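Open day at the Bokmont Centre for Creative Recovery
Posted 05/07/2026 by Hiwot Negash

I had been meaning to visit Bokmont ever since my sister did the grief and clay course there last November, and when the open day came up I finally got myself organised and went (with a thermos, a notebook and far too many questions!).

We were met at the door by Adanech Jemal, who runs the art program and gave each of us a sticker to draw our mood on in place of a name. Mine was a sort of lopsided teapot. There were 15 of us on the morning tour, a mix of carers, a couple of nurses, and people who, like me, have come out the other side of treatment and are still working out what to do with themselves.

The first stop was the Woldemariam Room, where the painting groups meet. It has lovely north light and a long sink, and the walls are covered in work from past groups, all of it hung with permission and most of it unsigned. Adanech told us that new people often spend their whole first session choosing a colour, and that she has learnt to leave them be.

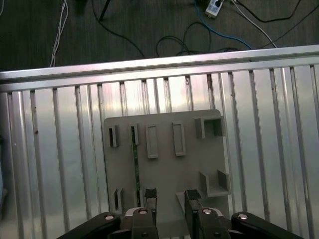

After that we split up for the workshops. I chose the collage hour with Mohandas Pillai, who came to this work after many years as a hospital chaplain and has the calmest voice I have ever heard. He asked us to tear paper for a day we would have liked to skip, then put it away and start a second sheet. I won't share what I made, but I did need my hanky, and the woman beside me squeezed my arm and passed the glue.

Lunch was soup and flatbread in the courtyard. I sat with Teguh Ngau, who looks after bookings, and pestered him about the practical side. Courses run for four weeks, groups are kept small, and there is a travel fund named after Ida, one of the first participants, for people coming in from the country. The 151 bus stops at the corner, and it's around three minutes' walk from there, flat all the way.

I stayed for the drumming as well, though my wrists aren't what they were, and drove home with paint on my good cardigan. I've put my name down for the spring watercolour group.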